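Speaker notes: Rails, hooks and hangers in shared laundry rooms
Geert Lambrechts, Fustside residents' evening, September 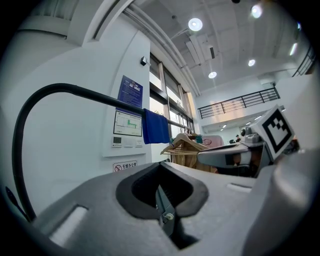 Slide 1: Blue towel and wooden hangers on the black rail, blue notice on the column behind.

Start with the rail. Leave the slide up while people sit down.

One rail takes two kinds of load. A folded towel sits over the bar and stays put. Hangers slide, and they end up bunched together with their shoulders overlapping. Point to the hangers on the slide.

Bunched hangers are slow to use. You pull one and three come with it. At Bellamy we put small rubber rings on the bar, a hand's width apart, and the complaints about clothes on the floor stopped within a month. A bag of 30 rings was enough for the building.

Towels next. Fold once lengthways, then over the bar. Good for storage, poor for drying. A damp towel wants to hang in a single layer with air on both sides. Say this twice, people always ask.

Notices. Small print in columns gets read once, on moving-in day. Keep the long one on the wall if the lease asks for it, and put a card at eye level with only the hours and who to ring. Ours says 8 in the morning until 10 at night.

Costs, if asked: the new rail at Plunudora was 149 with fittings. Two of us put it up in an afternoon. Check the wall before drilling.

Pass round the sample rings here. Get them back.

Questions, then tea. The sign-up sheet for the Skatora visit is by the door. Anyone who wants their rail measured should write the flat number next to their name.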